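Bench notebook, Jullgate packing room
Jul 2, 2026

Started the second round on the two-arm cell. Coffee first, then logs. The overnight backup finished without errors, so I cleared the old June folders off the bench computer and got 300 gigs back. Nice way to start!

Main thing to write down before I forget it: how the bench day has changed for those of us who used to pack by hand. In June I was on the returns line at Zestthorpe three mornings a week, opening carrier bags, sorting produce into baskets, bagging again. My wrists knew all about it by lunch. Now I mostly watch, reset, label, and argue with the labels. I like it a lot more than I thought I would. It's still produce and bags and baskets, and everything I learned on the line about how a bag behaves (it slumps, it sticks to itself, the mouth closes the second you let go) turns out to be useful to the people writing the software. They ask. I draw it on the whiteboard. Great fun.

Setup for this batch: green basket at the back left, white bag in the middle, fern mat down, strawberry paper on the walls. Kept it the same as the last batch so the runs compare.

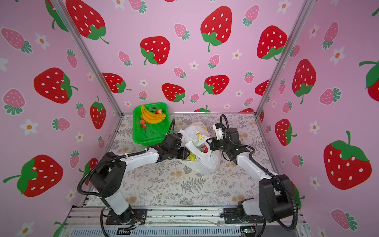 Who resets the cell between runs?
Whoever is on the bench. It takes two minutes, and it goes in the log under the run number so the next shift can see it.

That one gets asked at every handover, so I'm leaving it here where people can find it. We used to share the resets out by the hour, but then half of them went unwritten.

Run count at handover was 331 on the sheet. The software said the same, first time that has happened. Project name on the sheet is Cakia now. The old tabs still say Kim, so if you search for something from the early runs, try both.

Thoughts on two arms. With one arm you spend all your cleverness on order: do this, put it down, do that. With two you can have a gripper over at the basket and the other one down at the bag, and the question becomes who waits for whom. Same as two people packing at one table. On the line we never discussed it, you just felt the other person's elbow. I want us to write those habits down properly, because the people who have them are moving to other jobs in the building and I would hate to lose all that.
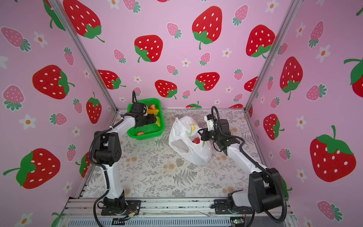 Job titles came up over lunch. Two of us are still down as packers and we spend most of the shift on the bench. I don't mind the word, but the training budget goes by title, and I want the maintenance course. Asked for it in writing today. I also asked for a real stool at the bench, because the one we have was made for a taller table.

Things to do on the next shift, in whatever order:

1. Walk the cable ties on both arms before power-up. Replace any that look tired.

2. Speed stays at 200 on the panel until the evening shift has had its turn. Please don't nudge it up, however tempting.

3. Practice set for the new starters: bag work with a gripper on each side, near the handles. Let them call out what they would do with their own hands before they look at the labels. The ones from the line are scary good at this. 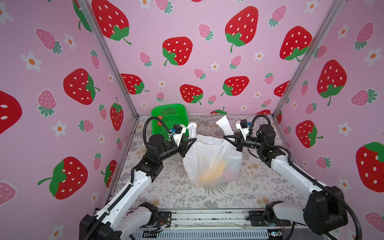

4. Fresh bags from stores. Same kind, please, the thicker ones fold differently and we'd have to start a new tab.

5. Move the whiteboard drawings into the shared folder. Mine are the ugly ones with arrows.

6. Ask Zestthorpe if they'll swap a morning with us, one of theirs on our bench and one of ours back on the line. I'd go. I miss the radio over there.

Stopped the cell at the end of shift, log saved, sheet signed. Key is in the usual drawer.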